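Graduate school rankings, does anyone actually use them?
Postgrad applications > General chat

dlau_koo
Offers in from Clurasberg and Buva, both for the education masters. Clurasberg is way up the new table, Buva dropped a lot since last year. Fees differ by 2,845 over the course. Is the higher place worth that? Need to reply by end of April

grube_b
No. Half the score is a reputation survey, deans ranking other deans. Go where the supervisor answers emails

Ekene Adeyemi
Disagree with Benedikt. My first employer did look at the table, like it or not. Also depends on subject, education is not the same as engineering

p_drakos
Engineering tables are worse imo. I'm at Buva, we're nowhere on the list and the teaching is great.

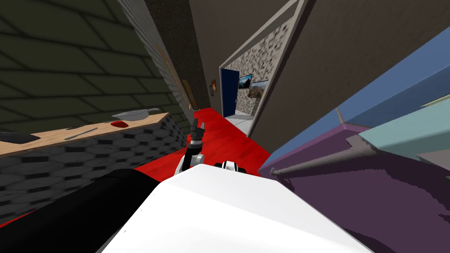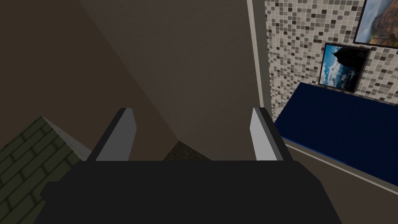
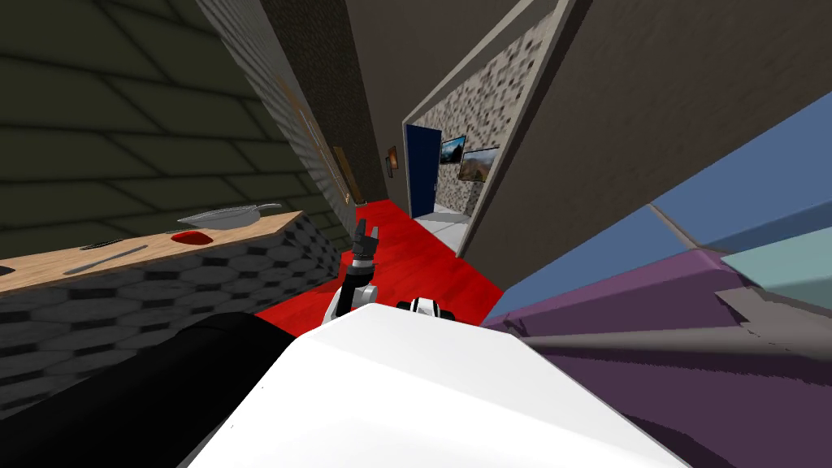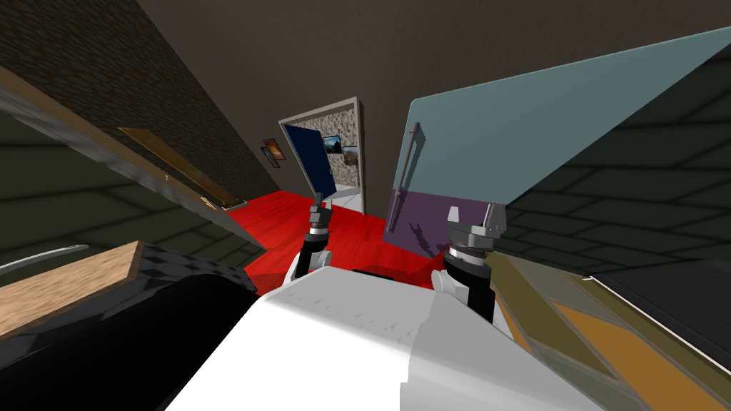

Anyway Buva fell becuase they changed how part-timers are counted. Read the method page before you panic. Same staff, same library, same everything

grube_b
^ this. A drop like that in one year is the formula

detlef_albers
Not only the formula. They lost 2 professors in education and havent replaced either. I'd ask about that. Class sizes too, Clurasberg caps seminars, Buva doesnt

p_drakos
Fair, didnt know about the education side

Ekene Adeyemi
Da-eun have you asked about the Eren bursary? Pays up to 1,000 and hardly anyone applies. Would shrink the gap a fair bit

dlau_koo
Didn't know that existed, thanks! Is it for both places?

Ekene Adeyemi
Clurasberg only I think. Check the deadline, mine was weeks before the offer one

detlef_albers
Deposit is 600 at Clurasberg and you dont get it back, so sort the bursary first

grube_b
Still say email both supervisors tonight and see who replys

dlau_koo
Ok emailing now. Will report back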